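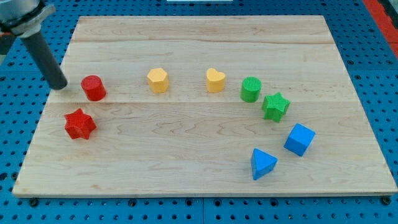 Boards and Blocks – The Spring Gallery

Welcome in, and thank you for stopping by. I've been promising a proper page for the maple boards and the little shape blocks since before the winter, and I kept putting it off because I always think there will be one more board to add. There is always one more board to add, so in April I gave up waiting and put it all together over two evenings with a pot of tea.

If you've come from the Stistaneck newsletter, you'll already know most of the names. If you haven't, I'm the one who does the writing and the sanding, Aled Meredith does nearly all of the gluing, and Dulce Salinas looks after the block sets, which she named Udum for reasons she has explained to me at least twice. I put the notes under headings so you can hop around, and I've let myself go on a bit, as usual.

Maple Board With Eight Blocks

I like the blocks in their loose curve across the board, and I'm so fond of that pale honey color against the bright blue metal of the table. There are eight of them, with the red cylinder over on the left side, and I think a curve suits them far better than a straight row. A straight row of blocks always looks to me as if somebody is about to give it a grade.

The Grain

Have a good look at the wood before you move on, because maple is a quiet sort of wood and it's easy to pass it by. The grain runs in soft waves, and there are faint pinkish streaks in it, with a few darker figured patches besides. People sometimes ask me whether the pink can be sanded out. I suppose you could chase it for a while, but I love it and I'd ask you to leave it alone!

I used to pick the plainest planks I could find, thinking that a board under a lot of bright colors ought to keep out of the way. Dulce talked me around. Her feeling is that a child who is lining up blocks will notice a swirl in the wood and decide it's a river, or a road, or the place where the cylinder lives, and then you've got a whole afternoon's game that didn't cost anybody a cent.

The Seams

The board is made up of several long planks glued together, and you can follow the joints as thin lines running along it. One is up toward the far edge, and another crosses the middle, just below the upper blocks. Aled likes a joint you can find if you go looking for it. I'm with him on that – I enjoy being able to see how a thing is put together.

For anyone who wants to try a glue-up at home, his advice is to lay the planks out dry first and shuffle them until you stop wanting to shuffle them. Draw a big chalk triangle across the whole lot so you can get them back in the same order. Then spread the glue thinner than you think you should, and don't crank the clamps as if you were closing a bank vault. He scrapes the squeeze-out while it's still a bit rubbery, and he leaves the whole thing alone overnight, even when I come in and stand next to it looking hopeful.

The Front Edge and Its Corner

There's a thin lighter rim along the front edge, and it's one of those small things I find myself looking at more than I should. The lower right corner is slightly rounded, and near it are a few small dark marks in the wood. I would never turn down a plank for marks like those. Once they've been sanded smooth they don't catch on anything, and they give you a way of telling which way around the board goes when you set it down.

A rounded corner is kinder on hips and on door frames, too. If you are making a board of your own, go gently with the sandpaper and keep stopping to feel it with your thumb. I've ruined a corner or two by getting into a nice rhythm and thinking about supper.

The Blue Table

We get more letters about the table than you'd expect. It's metal, bright blue, with round holes all over it in a regular grid, and beside it the maple looks warmer than it does on anything else I've tried. I've set boards on linen, on gray stone, on my aunt's good tablecloth (she knows, and she has forgiven me), and they all made the wood look a little tired. Blue and honey simply get along.

Laying Out a Curve

Several of you have asked for ideas on arranging the shapes, so I'll pass along what Dulce does with the smaller children at the Vaughan library mornings. She puts one block down at a top corner of the board and one at the opposite bottom corner, and then she asks them to walk the others across from the first to the last. That's all the instruction they get. Some children make a bridge, and some make a snail. There was a boy last fall who put every single piece in a heap in the middle and told her they were having a meeting.

For older children you can make it a turn-taking game. The first player makes a curve, everybody takes a good look, the blocks go back in the bag, and the next player tries to build the same curve from memory. It's harder than it sounds, and grown-ups are terrible at it.

Caring for a Maple Board

Wipe it with a damp cloth and dry it straight away, standing on its edge if you've got somewhere safe to lean it. Please don't soak it, and please, please keep it out of the dishwasher. We rub ours with Tuvach board oil, a small amount at a time, going along the grain, and then we go and do something else for a few hours and come back to buff off whatever hasn't sunk in. If the surface starts to feel rough, a light pass with fine paper and a fresh coat will put it right.

Blocks are easier. A soft cloth, barely damp, one at a time. I do mine while I'm listening to the radio and it's a very pleasant way to spend a quarter of an hour.

From the Guest Book

"My granddaughter has taken over the bread board and I have had to buy another one for the bread." Well, that made all three of us laugh, and I'm afraid it's happened in my own kitchen as well.

"Could you do a page on walnut next?" I'd like to! Aled has a couple of walnut planks put by, and he is being very cagey about what they're for.

"What size should I make mine?" Big enough that a good handful of blocks can spread out without bumping elbows, and small enough that you can carry it to the table with the blocks still on it, if you're brave.

The gallery has had 3,426 visits since we opened the old version, and 488 of you have signed the guest book, which I read with my breakfast. Keep the notes coming, and if you've made a board, tell me what wood you used and how you did the corners.

Back to the gallery list
Write to us
Guest book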